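讲稿备注：皮拉斯（Piras）老议事厅导览员培训

打印本页 | 用电子邮件发送

第1张

先等大家坐下，上午九点开讲。说明今天只讲路线和讲法，票务的事下午另有人讲。手机调静音。

第2张　位置

议事厅在皮拉斯老城北边的坡顶，正门朝南，台阶下面是集市广场。站在门廊上，左手是弗利西尔（Flisier）河，右手是旧粮仓一带的屋顶。带团时先让客人转过身看一眼城区，再进门。从广场走上来有60级台阶，腿脚不便的客人走东侧坡道，坡道口有指示牌，牌子偏小，要提前指给他们看。

第3张　年代

大厅1740年落成。客人常问是不是城里最老的房子，回答：不是，河边的斯托迪亚（Stodia）礼拜堂更早。不要说具体早多少年，两种说法都有人主张，档案里没有定论。

西翼是后来加建的，石料颜色偏黄，从院子里看得最清楚。这里停一分钟，让客人自己找接缝，接缝在第二扇窗的右边。

第4张　主厅

主厅最多容纳300人，开放日会接近这个数。一个团控制在二十人以内，两个团不要同时进主厅，后到的在前厅等，先讲墙上的旧地图。

讲三件事就够：议员席为什么排成马蹄形，旁听席的栏杆为什么这么高，天花板上的徽记属于哪几个行会。行会一共9个，面包匠的徽记在讲台正上方，最好认。其余的客人问到再讲。

回声大。站在讲台前两步的位置说话，后排能听清，站到讲台后面反而听不清。去年有几位新导览员一直站错地方，客人留言里提了好几次。

第5张　楼梯和塔楼

塔楼只在天气好的时候开放，风大就关，以当天门卫的通知为准。楼梯窄，上下不能错身，上面的人全部下来，下一组再上。

塔顶讲方位：北面是果园，东面是河湾，南面正对广场。西面被树挡住，冬天能看到旧城墙的一段，夏天略过不讲。

第6张　常见问题

“现在还在这里开会吗？”每年二月开一次，其余会议在新楼。
“可以拍照吗？”可以，不用闪光灯，不用三脚架。
“哪里有洗手间？”前厅左侧走廊到底。
“附近哪里能吃饭？”广场四周都有，不推荐具体某一家。

第7张　语音导览

语音机由普雷利科（Prelico）提供，目前四种语言。领机和还机都在衣帽间窗口。第七段的录音还在用旧路线，会让客人往西门走，而西门现在不开。新录音到货以前，发机时口头提醒一句。

第8张　休息

放这一页时大家休息十五分钟，茶水在隔壁。

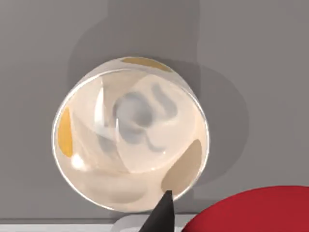

玻璃器皿；沥水架与白色水槽 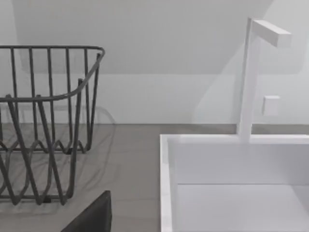 第9张　分组试讲

休息回来分四组，每组抽一段路线，准备十分钟，讲五分钟。没有轮到的人当客人，可以提问，不要故意为难。

听的时候记两点：有没有面朝客人说话，有没有在该停的地方停下来。新人最容易边走边讲，走在队尾的客人什么也听不到。规定是走路不讲，站定再讲。时间不够就砍掉前厅的旧地图，不砍主厅。

内容讲错了当场更正。被问到不知道的事，就说不知道，请客人到前厅服务台留下邮箱，档案室会回复。

第10张　排班

排班表贴在员工入口。换班自己找人，找好以后写在表上，两个人都要签名。试讲没有通过的先跟两次团，再安排补讲。

胸牌今天发，离开前到门口领。钥匙不外借，塔楼的钥匙每次用完交还门卫。

联系我们：皮拉斯老议事厅导览办公室 | 版权所有 © 皮拉斯老议事厅 | 返回顶部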